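Home Rooms Textiles Storage Contact
Search this site Go

Clurkthorpe – the back bedroom, two beds

The back bedroom at Clurkthorpe is used for trying out covers, sleeves and storage before anything goes into the Clundex list.

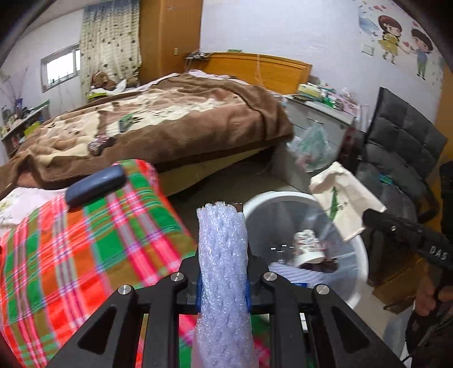
Both beds are kept made up at all times, the smaller with a plaid blanket over a floral sheet, the larger with a thick brown blanket patterned in cream and beige. The larger bed has a wooden headboard. Pillows are turned monthly and aired by the window.

Blanket weight. The brown blanket is listed at 400 g per square metre. It is heavy for summer use and goes into the chest from May. Two people are needed to fold it square.

Plaid blanket. Bought from Buritz as an end-of-line piece. The checks are bright red, orange, green, pink and white, and the colours have held after 12 washes at 41 degrees. Shrinkage was within 4 per cent along the length, slightly less across.

Foam netting. Pale sleeve netting of this type is used on tubes and other long items that would otherwise mark against each other in a drawer. Cut it a little over length – the mesh draws back when stretched. Kälin supplies it on the roll.

Small items. Glasses cases and soft toys are moved to the shelf before the blankets are shaken out. Anything flat and hard is checked for in the folds first.

Washing notes for the larger blanket will be added in January, after the next full wash. The chest has its own page under Storage.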